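Torell planner, release 51: gallery

Oct 30, 2026. Words by Dennis Hulme

Torell is the planning software we run on the two-arm bench at Gronness. The release notes for 51 promise "fluent shared workspace behaviour". I have read notes like that before, so I asked Kirsty Hartley to let me sit in on the bench work and judge for myself.

What the planner does is simple enough to say. Each arm gets its own path, and a checker looks at both paths together for places where they might clash. Older releases dealt with a clash by parking one arm until the other had gone home. The new one is meant to let both work close in. 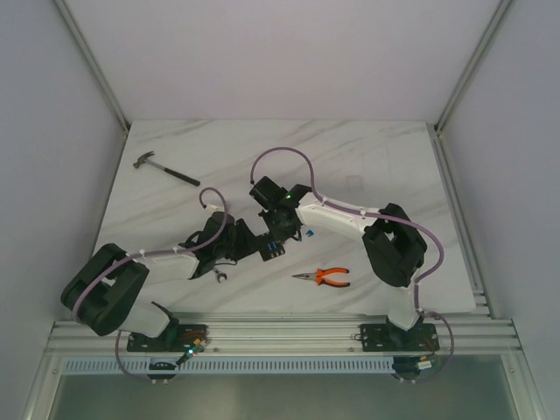 Both arms reaching in over the bench, grippers a small gap apart. Hammer at the upper left, pliers with orange and black handles nearer the right.

Close, then, and I will give them that. A small gap tells you very little about the software, though. You can get one by typing in joint angles by hand. I would want to see the clearance log beside it, and the log in this release rounds its values.

Kirsty's team quotes 3,000 planned moves in simulation with no contact. Simulated cables don't droop or snag, and the planner still has no cable model. Gemma Tindall has had a ticket open on that since April.

Next to be tested: replanning when a tool is moved partway through a job. Beryl Cheetham has the scripts.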